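Drying Herbs and Vegetables at Home

Drying removes the water that bacteria and molds need to grow. The process depends on steady low heat and moving air. Too much heat hardens the outside of the food and traps moisture in the center.

Slice vegetables 3 mm thick and keep the thickness even across the batch. Blanch carrots, green beans and corn first. Onions, peppers and herbs go on the trays raw. Leave space between pieces — overlapping slices stick together and dry unevenly.

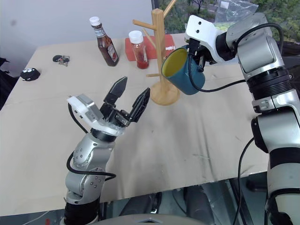

Storage matters as much as the drying itself. Let the food cool fully before packing, then fill small jars to the top so that little air remains. One small jar, no bigger than the one on the table near the ketchup bottle, is enough for a working supply of dried thyme or oregano. Keep the rest sealed in the dark. A mug tree like the wooden one beside the teal mug can also hold short bundles of herbs for air drying, provided it stands away from the stove.

Set the dehydrator to 62°C for most vegetables. Herbs need less, 36°C at most, or the oils are lost along with the water. The Tallinis tray dryer used for these notes runs slightly hot at the back, so turn the trays halfway through.

To condition a batch, leave it loosely packed in a closed jar and shake it daily for a week. If beads of moisture form on the glass, return the food to the dryer. Discard anything with visible mold.
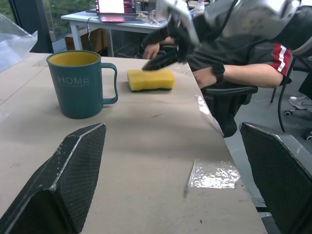

Clear tape on a beige tabletop.

Label each jar with the contents and the month. Herbs packed in April should be used before the following spring.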